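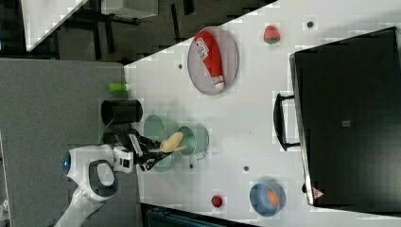

5 min read

Emil Kofler has lived in the same ground-floor flat for eleven years, and for the first nine of them he ate breakfast standing up. He worked early shifts at a parcel depot, had two slices of toast over the sink and was out of the door before six. Then his knees went, he moved to a desk job with a later start, and he found he had forty minutes in the morning and no idea what to do with them.

"I sat down at the table on the first day and there was nothing on it," he says. "I had a cup of tea and looked at the wall. I thought, well, this is no good."

What he did next is the reason I went to see him. He began keeping a breakfast diary, in pencil, in a school exercise book. Each entry gives what he ate, what time he ate it and what time he was next hungry. He has now filled 5 books. The first page reads "toast, jam, 7.10, hungry 9.20" and the second page says much the same.

"That was what struck me. I'd always thought of myself as somebody who could go all morning. I couldn't. I was hungry by twenty past nine every day and I'd been eating biscuits at the depot without noticing."

Kofler is a tall man with a slow way of talking. He made me porridge while we spoke, and he made it with water and a little salt, as his father did. The fruit goes on at the end. He doesn't like it cooked.

"Banana, mostly. I've tried it stirred in and it goes grey. If you slice it on top it stays as it is and you get a cold bit with a hot bit. My sister thinks that's horrible."

He buys his fruit from a stall run by Ramil Padilla, who has traded from the same corner by the bus station since before Kofler moved to the area. The two of them know each other well enough by now that I was told to go and talk to Padilla as well, and I did, the same afternoon.

Padilla sells more bananas than anything else. He has views on when they should be eaten, and they are not the same as his customers' views.

"People want them yellow all over with no marks," he says. "They take them home, leave them in a bag, and three days later they come back and tell me they've gone off. They haven't gone off. They've got spots. That's when I'd start eating them."

His advice is to buy them in two lots, a few ready and a few green at the ends, and to keep the second lot away from the first. He hangs his own from a hook under a shelf. He doesn't put them in the fridge, although he says plenty of people do and the inside comes to no harm if they are ripe when they go in. Anything that has gone properly brown he takes home for the freezer, peeled first.

"Peel it first," he says again. "I did a whole box with the skins on once. You can't get them off. I was there with a knife and a tea towel."

I asked whether people bought less fruit than they used to. He said they bought it differently. More of them come for one or two pieces on the way to work, and fewer come with a trolley. The morning trade is better than it was ten years ago and the afternoon is worse. He opens at half past six now, which he never used to, and he is packed up by three.

Back at the flat, Kofler showed me the later books. The second covers his long period of trying cereals. He bought a box of something called Karex on the strength of the packet and ate it for a month. "It was all right. It was like eating a doormat but it kept me going till eleven." Wolde, another cereal, was nicer and did nothing for him at all. There is a page headed "eggs" with a line through it. He likes eggs but can't face them before nine.

The third book is the one he is proudest of. By then he had worked out that what he ate mattered less than he had supposed, and that eating slowly mattered more. The same bowl of porridge, eaten in five minutes with the radio news on, left him hungry an hour sooner than if he took twenty minutes over it.

"I know it's only me and it's only a pencil and a book," he says. "I'm not telling anyone it's science. But I had it written down, page after page, so I believed it."

He moved the radio into the bedroom. He also bought a smaller bowl. The old ones were a wedding present and held enough for two people, and he had been filling them because they were there. He still has them and uses them for salad.

None of this has cost much. He keeps his receipts, and he reckons a week of porridge and fruit comes to less than he used to spend on rolls from the van outside the depot. The expensive part was the chair. His kitchen chairs were hard and too low for the table, and he put up with them for a year before replacing one. There is only one good chair. Visitors get the old sort, and I can confirm they are low.

I asked him what he would say to somebody who doesn't eat breakfast and feels fine.

"I'd say carry on. My brother-in-law has never eaten before noon and he's built like a barn. I don't think everybody needs it. I needed it, and I was doing it badly."

Does he ever miss a day? He does. The fourth book has a gap of nearly three weeks in October, when he was looking after his mother and sleeping on her sofa. He ate whatever she had in. Afterwards he thought about filling the pages in from memory and decided against it, so they are blank apart from the word "Mum's" at the top of the first one.

Padilla has seen the books. Kofler took one down to the stall to settle an argument about whether apples make you hungrier. The entries suggested that they do, or at least that they do for Kofler, who is often looking for something else by ten after an apple. Padilla was not persuaded.

"He eats small apples," Padilla says. "I've told him. He picks the smallest ones in the tray and then he complains about them."

They have agreed to a test in which Padilla will choose the apples. It is waiting on the new season's fruit, as neither of them thinks much of what is around in the summer.

Kofler has begun a sixth book, with a hard cover this time, a present from his sister. So far it is mainly porridge. He has added a column for how he slept, and he isn't sure yet whether he'll keep it going.

"It makes the page look crowded," he says. "And I mostly just write 'fine'."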